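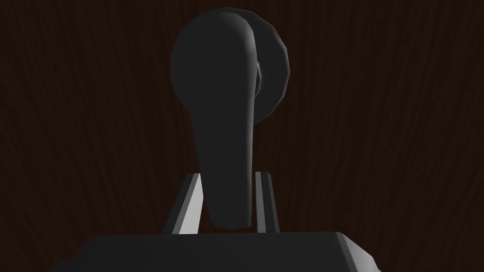
4. Setting Up a Family Occasion in the Wuvetti Greeting Planner

This section applies to household accounts. Group accounts are covered in Section 7. Before you begin, confirm that the account holder has signed in and that the household list is up to date.

4.1 Creating the occasion

1. From the main menu, select Occasions, then New.
2. Choose a type. For Grandparents' Day, name days and wedding anniversaries, use Family. For retirements and graduations, use Milestone.
3. Enter the date. If the holiday falls on a different day each year, select Moves Yearly and choose the country whose calendar you wish to follow.
4. Enter the name of each person being honored, as it should appear on the card.
5. Select Save. The occasion appears in the household calendar.

Note: Some countries observe the same holiday in different months. If relatives live abroad, create one occasion for each country. Do not enter both dates under a single occasion, as reminders will be sent for the first date only.

4.2 Inviting relatives to sign

1. Open the occasion and select Signers.
2. Add each relative by e-mail address. A card may carry up to 11 signers.
3. Set the closing date for messages. The default is 2 days before the occasion.
4. Select Send Invitations.

Each message is limited to 200 characters, including spaces. Longer messages are held as drafts and are not printed. Signers may edit their own messages until the closing date. The account holder may remove a message at any time but may not change its wording.

Caution: Invitations cannot be recalled. If the card is meant to be a surprise, check that the person being honored is not on the signer list.

4.3 Printed cards

Printed cards are produced by Gilletby and mailed to one address. Select Print and Mail, enter the address, and review the proof on screen. Orders for March holidays should be placed early in the month. The Celtance card range offers 164 designs, all of which may be used with any occasion type.

Caution: Once the proof is approved, neither the design nor the address can be changed.

4.4 Repeating an occasion

To keep an occasion for the following year, open it and select Repeat. Names and signers are carried forward. Messages are not.

Section revised 24 Oct 2023. Approved by Hjørdis Backlund, Member Guides.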